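Section 4. Clearing, Cleaning and Checking the Vanity Basin

Ritberg Furnished Lets – House Manual, Viltcombe building
Revised 2018-05-12

4.1 Before you start

This section covers the bathroom vanity: the counter, the inset basin, the faucet and whatever has collected around them. It replaces the old section from the Plakuvitz binder, which told you to use four different sprays and a powder. We tried the whole list on several units and could not see what three of those products were supposed to be doing.

You need:

Two soft cloths, one for washing and one for drying
A bowl or small bucket
Plain dish soap
White vinegar, for the faucet only
An old toothbrush
A dustpan with a soft brush
A flashlight

You do not need a "stone reviver," a "ceramic shield" or anything else with a name like that. If a previous tenant left one under the sink, read the label before you believe the front of the bottle. Most of them have soap in them and a smell.

Note: The steps are written for a dark counter with a white basin set into it. Units with the older pedestal sinks are covered in section 5.

4.2 Clear the counter

1. Take everything off the counter, including things at the back behind the faucet. Wiping around objects leaves a ring, and on a black top the ring shows from the doorway.

2. Put loose items in one open box. Keep the box on the floor or on a dry shelf while you work. Cardboard that has stood in a puddle leaves brown marks and then gives way at the bottom when you pick it up.

3. Stand cans upright in the box and check each one for a cap or lid. A metal can left on a damp counter can leave a rust ring. There are many home remedies for rust rings. We have had fair luck with vinegar on ceramic and no luck with anything on stone, so prevention is worth the thirty seconds.

4. Unplug and move any small appliance that can be moved. If it is built in or too heavy, leave it where it is and keep the wet cloth well away from it.

CAUTION: Do not pour leftovers from unlabeled containers down the drain. Set them aside and call the front desk.

4.3 Remove dry debris

Black counters are sold as easy to care for. The streaks in the pattern hide some things, but crumbs, lint, dried toothpaste and plaster dust all stand out against the dark parts. Sweep before you wet anything, or you will be pushing paste from one end to the other.

1. Start at the back edge and brush toward yourself.

2. Brush away from the basin where you can. Grit that goes into the bowl has to come out again before you wash it, and grit under a cloth is what scratches the glaze.

3. Work the toothbrush along the seam where the basin meets the counter. Use it dry at this stage.

4. Where there is a see-through panel beside the sink, run the toothbrush along its bottom edge too. Dust packs in there and turns gray.

5. Collect everything in the dustpan. Do not rinse it down the drain, whatever the person before you did.
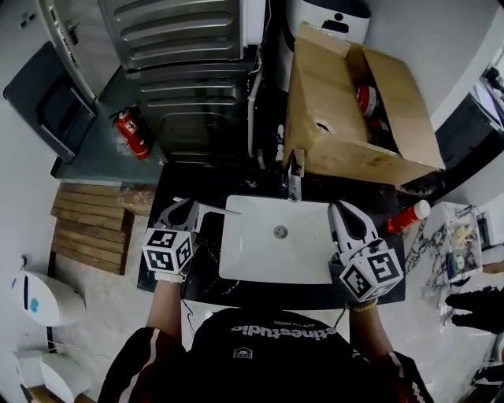 4.4 Wash the basin and counter

1. Fill the bucket with warm water and add a small squirt of dish soap. More soap means more rinsing and does not clean any better.

2. Wash the counter first, then the basin. The old binder had this the other way around, so that dirty water from the counter ran into a bowl you had just finished.

3. Wipe the inside of the basin from the rim down to the drain. In a rectangular bowl the corners hold a film that is hard to see on white. Run a finger along them after wiping – if it drags or squeaks unevenly, wash again.

4. Wash the drain ring with the toothbrush.

5. Rinse with clean water and dry the counter right away with the second cloth. Air drying leaves spots. A "streak-free" spray leaves spots too, in our experience, and they smell of lemon.

CAUTION: No vinegar, lemon juice or bathroom descaler on the counter. We are told that the black tops in this building are sealed against acids. We were told the same about the tops in the Muriithi units, and two of those now have dull patches.

4.5 Clean the faucet

1. Wipe the single lever and spout with the soapy cloth and rinse.

2. If there is scale, dampen a corner of a cloth with vinegar and hold it on the spot for a few minutes. Keep a dry cloth tucked around the base to catch drips.

3. Rinse, then dry and buff. Chrome needs no polish. If it looks cloudy after drying, you still have soap on it.

4. Lift the lever and move it through its full range. It should move smoothly and stay where you leave it.

Note: A stiff lever is a repair item. Do not force it and do not spray lubricant into it. Report it as fault code 83.

4.6 Check the drain and seal

1. Fill the basin partway, let it go, and watch. Slow drainage is usually hair near the top. Lift it out with a hook or tweezers. Skip the drain gel, at least the first time.

2. Shine the flashlight into the cabinet and feel under the trap with a dry hand. Any moisture is fault code 97. Please report it even if it looks old. "It has always been like that" is how the floor in unit 17 got replaced.

3. Look along the seal around the basin. Gaps and dark spots get reported. Do not add sealant over the old bead, which only traps water underneath.

4.7 Put things back

1. Check the counter is fully dry, including behind the faucet.

2. Return only what belongs in the bathroom. Cans and boxes go in the hall closet.

3. Flatten and recycle torn boxes. A box with a hole in it does not get better in storage.

Repairs desk: extension 594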